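Asunto: Re: [metal-sur] Gurex, la maqueta y la reedición

El mensaje citado decía:

> Buenas. Acabo de hacerme con la reedición del primer disco de Gurex
> y no me cuadra con lo que recordaba. Son 5 temas y yo juraría que
> la maqueta traía 4. Además la batería suena mucho más adelante.
> ¿Es otra grabación o la misma remezclada? ¿Y es cierto que el
> cantante de entonces venía de Vadstead?
> Saludos.

Hola a todos:

Contesto por partes, que tengo la maqueta y la reedición en casa y las he escuchado seguidas esta tarde.

La maqueta trae cuatro temas, sí. El quinto de la reedición es «Plurusden», que se grabó en la misma sesión y se quedó fuera porque no cabía en la cara B sin cortar el final. Circuló después en un recopilatorio en casete, con un sonido bastante peor. Quien tenga ese recopilatorio notará que allí empieza directamente con el riff, sin la introducción de bajo.

En cuanto a la batería: es la misma toma. Lo que cambia es la mezcla. En la maqueta el bombo casi no se oye cuando entran las dos guitarras, y en la reedición lo han subido y le han quitado reverberación a la caja. A mí me gusta más así en los temas rápidos y menos en el último, que pierde ambiente. Las voces siguen igual de enterradas.

Lo de Vadstead es cierto a medias. El cantante de la maqueta ensayó con ellos unos meses, pero no llegó a grabar nada. El que sí salió de Vadstead fue el segundo guitarrista, que entró en Gurex cuando la maqueta ya estaba hecha. En el libreto de la reedición aparece en la foto de grupo y de ahí viene la confusión, supongo.
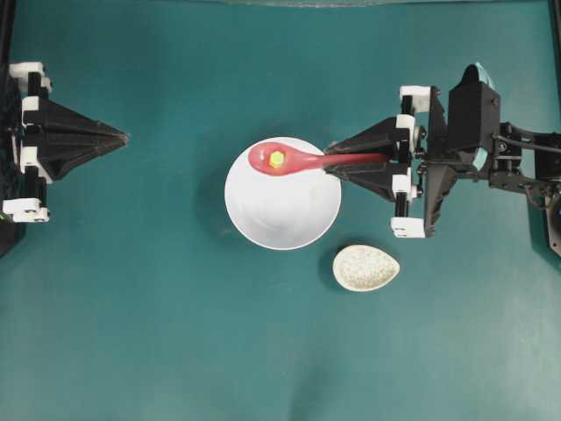
La edición en vinilo la saca Lahlou y la tirada es de 1.353 copias, numeradas a mano en la contraportada. La mía viene sin el encarte con las letras — si a alguien más le falta, que lo diga por aquí y escribimos juntos al sello. El CD sí lo lleva, aunque con dos estrofas cambiadas de sitio en el tercer tema.

De directos de aquella época solo conozco una grabación de mesa de casi 60 minutos, con un corte al cambiar la cinta. Tocan la maqueta entera y un par de versiones. La puedo pasar a FLAC en marzo, cuando recupere la pletina.

Una pregunta para los del norte: ¿alguien conserva el fanzine donde salió la primera reseña? Me interesa la página con la lista de temas, por comprobar si «Plurusden» ya figuraba con ese título.

Un saludo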